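Ticket: Shared calendar shows bookings two hours off
Product: Treloar Bookings, hosted plan
Site: Wadberg
Priority: Normal
Status: Resolved

Reported problem
Since the July update, bookings made through the web form land in the shared calendar two hours late. A 9:00 a.m. slot appears as 11:00 a.m. Bookings typed straight into the calendar are fine. We have 116 affected entries so far. The confirmation email shows the right time, so customers arrive when they should and staff are not ready.

Already tried: signed out and back in, cleared the browser cache, removed and re-added the calendar feed. No change.

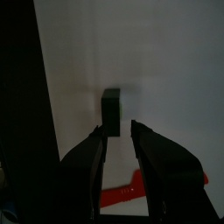 Pesum support: Thanks for the detail. Please check the time zone in three places – the account profile, the location page and the calendar feed itself. The feed keeps its own setting and does not follow the other two. Please also send the export log for one bad booking.

Customer update
Profile and location are both set to Mountain. The feed page has no time zone box that I can find. Log attached for booking 970. The start time in the log is correct, and so is the end time.
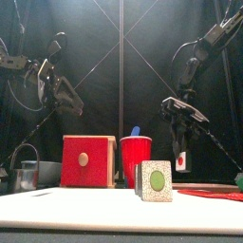 Attachment 2: work table, Wadberg

Pesum support
The log shows the booking leaving Treloar with the right time and no zone label. The calendar then has to guess, and it uses the default of whoever owns the feed. Who owns it can be seen under Sharing, then Details.

Customer update
The owner is an old Trendcombe login that was set up before we moved offices. Its default zone is Eastern. That explains the two hours. I can sign in to it but the zone menu is grayed out. 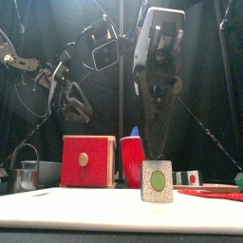 I also tried making a second feed under our current login. New bookings came through at the right time, but every old one was then listed twice, so I deleted the second feed and am back to where I started.

Fix
1. Pause the old feed. Do not delete it yet.
2. Export all future bookings and save the file somewhere safe.

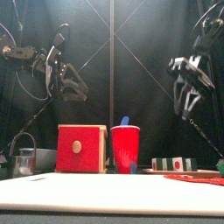 3. Create the new feed under the current login and set the zone to Mountain.
4. Clear the old entries with "Remove items from this source."
5. Run a full sync and wait for it to finish – ours took 17 minutes.
6. Compare a few bookings with their confirmation emails, then delete the old feed.

Customer update
Done at 4:30 p.m. Times match and there are no duplicates. Reminders had to be switched on again by hand. OK to close.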